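Delik wall shelf system – fitting and set-up guide

Section 3: Marking out and fixing the rails

Read this section through before you pick up a drill. The rails carry the whole weight of the shelves, and holes in the wrong place are hard to hide in a small room.

You will need a pencil, a spirit level, a tape measure, a drill and the fixings supplied in bag 2. The fixings suit solid brick and block walls. For plasterboard, order fixing kit 2939 from Prorkier before you start.

CAUTION: Check the wall for pipes and cables with a detector. Do not drill directly above or below a socket or light switch.

3.1 Choosing the position

1. Decide what will stand under the shelves. If a table or worktop is going there, put it in place first and mark its height on the wall.
2. Leave enough room to lean forward over the table without touching the lowest shelf.
3. Open any nearby doors and windows fully and make sure they clear the shelf ends.

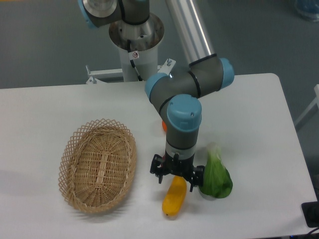 White table with oval wicker basket.

3.2 Fixing the first rail

1. Hold the rail upright against the wall with the arrow at the top.
2. Mark the top hole only. Drill it, push in the plug and fit the screw loosely.
3. Let the rail hang, then check it with the level and mark the other holes.
4. Swing the rail aside, drill the remaining holes and clear out the dust.
5. Swing it back and tighten all screws by hand.

Note: Older walls are often out of true. If the rail rocks, slip the thin packing pieces from bag 3 behind it. Do not pull it flat with the screws – it will bend and the brackets will not seat.

3.3 Fixing the second rail

1. Measure 164 mm in from each end of the shelf board and mark the underside. The distance between the two marks is your rail spacing.
2. Carry this spacing across the wall from the centre of the first rail.
3. Draw a level line from the top hole of the first rail and repeat the steps in 3.2.
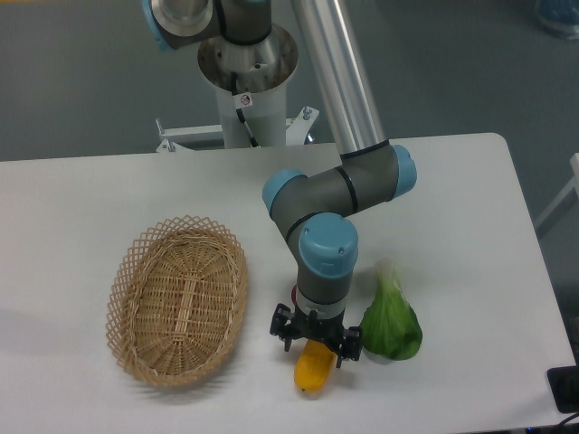

Clip a bracket into the same slot on each rail and lay a board across the pair. Check the level again. If one end is low, loosen that rail and adjust the packing before you fit any more brackets.

Plarnirlow boards have a finished front edge and a plain back edge. The plain edge goes to the wall. Mạch boards are the same on both sides and can be fitted either way round.

CAUTION: Do not load the shelves until the locking screws have been fitted (section 4).

Guide revised 2021-07-26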